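Coffee station notes, part 3: grasp points and the mug handle

Second write-up for the manipulation club this term, and the third on the coffee task. Part 2 covered calibration. I'm picking up at the point where the arm could find the mug but could not be trusted with it. 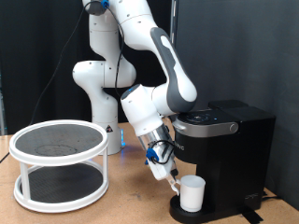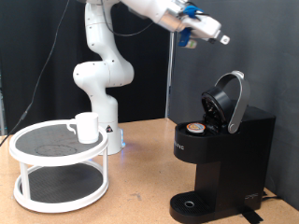
First picture: fingers at the mug handle, mug on the drip tray. Second picture: lid open with a pod in the chamber, mug on the upper tier of the stand.

The task is split into stages, and each stage has its own start and end pose. Lid, pod, lid again, mug, button. We score them separately. A full run only counts if all of them pass in sequence, with no one touching the table.

The mug stage took most of December. Our first version grasped the rim from above. It worked on the stand and failed at the machine, where there isn't enough room under the brewing head to bring the wrist in from the top. Octavio Escobar rewrote the approach so the fingers come in at a diagonal and take the handle. The mug has to sit on the stand with its handle facing left, or the planner picks a wrist angle that runs into a joint limit halfway across. We could fix that in software. For now we fix it by placing the mug correctly.

Some numbers, for the people who asked at the last meeting. The log folder holds 2695 attempts across all stages. Of those, 1381 are mug attempts, including the rim grasps, which I have kept but tagged separately so they don't get mixed into the current results. Speed is capped at 60 percent for any move with the mug held. We tried 70 and the mug swung on the handle enough to touch the front of the machine, so the cap went back down.

The pod stage is in better shape. The remaining trouble there is the silver handle. When it is raised it takes up a lot of the space the forearm wants to pass through, and our collision model had it as a thin box. Ehab Erraji replaced the box with a proper arc, measured with calipers, and the planner stopped proposing paths through it. The file is in the shared repo under kabbaj, the name we gave the scene package in the first week and never changed.

Cable routing is still a manual job. Check the slack before every session with the arm fully extended to the right, then again with the wrist folded in. If the cable pulls tight in either pose, move the clip and repeat both checks. Write the clip position in the log. Two of my runs had to be thrown out for a missing clip position and I would like to avoid a third.

Next is the Itamthorpe meet. The rules there allow one restart per run and a fixed stand position, which suits us — the stand is the one object we still don't localize. Octavio wants to add that before we go. I would sooner spend the time on closing the lid, where the last few millimeters need more force than our controller currently allows.

Part 4 will cover the force limits and whatever we decide about the stand.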